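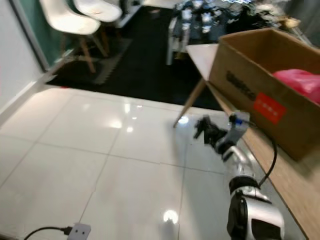 How should I pack my things in a cardboard box so that they arrive in good condition?

Put the heavy things at the bottom, the light things at the top, and fill every empty corner with something soft. Close the box only when the contents do not move any more if you push the box gently with your hand. Tape the bottom seam two times, the top seam one time. Most damage that we see at Golorent comes from a box that was half empty, and the rest comes from a box that was too heavy for its bottom.

Which sizes of box do you rent and sell?

We have two sizes. The small one is for books, tools, plates and papers. The large one is for clothes, bed linen, toys, lamp shades and kitchen things made of plastic. If you are not sure, take more small ones. A large box filled with books cannot be lifted by one person, and our drivers are allowed to refuse it.

Can I use old boxes from a shop or from a delivery I received?

You can, if the cardboard is dry and stiff and the corners are not crushed. Press the middle of each side with your thumb. If it stays bent, please use this box for paper recycling and not for moving. Old boxes often have printing and labels on them from the first journey. Cover or remove every old address and every barcode. The brand name of the product can stay, it does not disturb us, but write your own words on another side so that the driver does not read "juice" and find your shoes.

May I pack things in plastic bags inside the box?

Yes, for clothes, towels, soft toys and cables this is a good way. The bag keeps the dust away and you can lift everything out in one movement when you arrive. Press the air out before you tie the bag, otherwise it takes half of the space and the flaps will not close. For things that were washed recently, wait one full day before you put them in plastic. A closed bag with a slightly damp towel will smell after a week in storage.

Please do not use thin trash bags without a box around them. They tear on the door handle of the van, and one time we had a customer's socks on all the stairs at Statudbridge.

The flaps of my box do not close. Can I leave them standing up?

No. A box with open flaps cannot be stacked, and we have to put it alone on the floor of the van, where it takes the place of three boxes. Take out the top layer and begin another box with it. If only one thing is too tall, for example an umbrella or a floor lamp, keep it outside and tie a label on it.

Folding the four flaps one under the other without tape is fine for carrying a box from one room to another room. For the van we ask for tape.

Where in the room should I do the packing?

On a table, if you have a strong one. Your back will thank you in the evening. The table should be free on at least two sides, so that you can walk around with the tape, and the box should stand with its whole bottom on the table top. When the box is full, slide it to the edge and take it with both arms from below. A second person is very welcome for this part.

Heavy boxes are better packed on the floor, directly near the door, because lifting them down from a table is where people hurt themselves.

My floor has smooth tiles. How do I protect it, and how do I not slip?

Do not wear socks. Wear shoes with a rubber sole, clean ones if you wish to keep the tiles nice. Never push a box over tiles if there is sand or a small stone under it, it makes a scratch which you will see every time the sun is on the floor. Foam puzzle mats, the same kind that is used for children or for exercise, are useful near the packing place. You can set a box down on them with no noise and they do not slide much. Do not put one small mat alone in the middle of the way, people trip on its edge. Join several pieces or take them all away.

What do I do with cables, chargers and power adapters?

These are the things which customers lose most. Our advice has an order:

First, go around each room and look at the floor and behind the furniture. Adapters like to lie near the wall where you do not see them.
Unplug both ends. Roll the cord loosely, never tightly around the adapter, and close the roll with a piece of paper tape.
Write on the tape what the cable belongs to. "Lamp, bedroom" is enough.
Put all of them in one bag, and put the bag in the box you will open first.

Dwynwen Trevor from our Llewellyn depot keeps a basket with adapters that were left in the vans. If you miss one, write to us and say what the plug looks like. We keep them for 90 days.

How do I prepare chairs with a molded seat and wooden legs?

If the chairs can be stacked, put a towel or a sheet of foam between the seats, two or three chairs in one stack and not more. If they cannot be stacked, wrap only the legs. The legs get marks much more easily than the seat. Use paper first and stretch film over it, as film alone can leave traces on some wood finishes after a long time in storage. You may also unscrew the legs, but then please put the screws in a small bag and tape the bag under the seat.

Do I have to take the table apart?

Only if it does not pass through your door. Measure the table top and the door before you decide. Thin legs should be removed in any case when the table will travel on its side – they can break if another thing leans on them. Keep the packing table until the end, it is the last furniture that goes into the van.

What should I write on the box?

The room where it must go, one line about the contents, and your order number. Write on two sides and not on the top, because the top is hidden when another box stands on it. A colored label is helpful for the boxes which should be opened first. We give ten red ones with every order, you can ask for more. Small letters on a small label are difficult to read in a dark van, so please write large.

What does it cost?

A set of Flisard boxes for a small apartment is 244, with tape and labels included. A set for a house is 1743 if you buy it and less if you return the boxes flat and dry after the move. The full move with packing by our people starts at 2574. All prices are in the local currency and with tax. In July we have many orders, so the return of the deposit may take longer in this month.

Can I return boxes I did not use?

Yes, if they are still flat and have no tape or writing on them. Bring them to Statudbridge or Llewellyn with your order number. We also take back used boxes without paying for them, for customers who do not have a place to recycle.

What must not go in a box at all?

Paint, gas cartridges, open bottles, plants with wet soil, food from the refrigerator, and your passport. The last one is not forbidden, but each year somebody packs it and then must open everything in the evening. Keep documents, medicine and keys in a bag that you carry yourself.

Who can I ask if my question is not on this page?

Write to Zoriana Derkach at the customer desk. She answers in English and Ukrainian, usually on the same day. If you send the size of the thing you want to pack – length, width and height – the answer will come faster.

Page last changed: 11/12/2024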